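Open Day at the Bamton Robotics Annex: Photo Gallery
29/09/2026
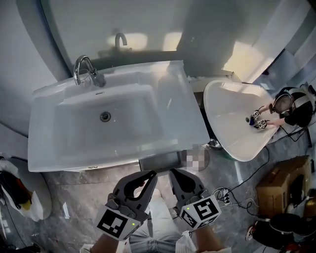
The Bamton annex opened its household tasks work to visitors for the second year running, and this gallery covers the morning session on washing and wiping. The people who do this work hold the grippers in their own hands and carry out ordinary chores with them, and the recordings are used later to teach a robot arm the same motions. We were shown into the washroom area first. Two white basins were in use, a large rectangular one with a gooseneck faucet and an oval one next to it. The person at the oval basin wore a black shirt and a camera rig strapped to the head, and had a pair of small grippers down in the bowl with a blue object lying between them. The black-and-white squares on top of the grippers are markers, which let the software work out where each gripper is and which way it is tilted. The larger dark gray grippers carry the same kind of squares on white cubes, and their jaws are curved fingers with cutouts.

What the session was about

Bamton started on bathroom chores in May. Before that the group had only recorded kitchen work. The coordinator told us that bathrooms are harder for two reasons: most of the surfaces are white and shiny, and there is nearly always a mirror. Mirrors give the software a second copy of whatever stands in front of them, and the group wanted plenty of recordings with one in view.

As of the open day the project had 3,353 recordings on file. Of these, 2,594 had been checked and accepted. The rest were either waiting for review or had been set aside, mostly for short dropouts where a marker was turned away from the camera for too long. Visitors could look through a printed list of the tasks, which ran from rinsing a cup to folding a washcloth over the edge of a sink.

How a recording is made

A recording starts when the operator gives a spoken cue and ends when the grippers are brought back to the starting position. Most last under two minutes. Operators work in pairs where there is space for it, and each one follows a separate task card. They are asked to work at a normal pace and to leave mistakes in. If something is dropped, they pick it up and carry on.

Each operator does 100 recordings before moving to a new room. The grippers are then checked for worn finger pads and the markers are wiped clean. A scratched marker is replaced the same day.

The software used to track the markers is called Drastholm. It was written at the annex and has been through several versions. A display in the hallway showed its output as two colored lines, one for each hand, drawn over a plan of the room. Several visitors asked how close the tracking gets. The answer was that it is good enough for picking up and wiping, and that threading or buttoning is still being worked on.

Try it yourself

After the tour there was a table in the lobby where visitors could use a spare pair of grippers. The task was to move sponges from one bowl to another. Children were better at it than most of the adults. The grip takes a little getting used to, as the fingers close farther ahead of your hand than you expect, and the first few tries usually end with the sponge on the table.

Groups were limited to 5 people at a time, so there was a wait in the late morning. Anyone who missed a turn was given a slip for the Guststead session.

Questions from visitors

The most common question was whether the operators get tired. They do, mainly in the wrists, and they change tasks often. Another visitor asked if the robot would need the same room later on. It should not, and for that reason the recordings are spread over many homes and buildings.

Next dates

The Guststead workshop will hold its own open day later in the season, with laundry and table clearing on the program. The Claeys building is closed to visitors while the floor is being redone. Entry to all sessions is free, but please book through the front desk, and wear flat shoes. Parking at Guststead is behind the building, and the entrance is on the side facing the canal.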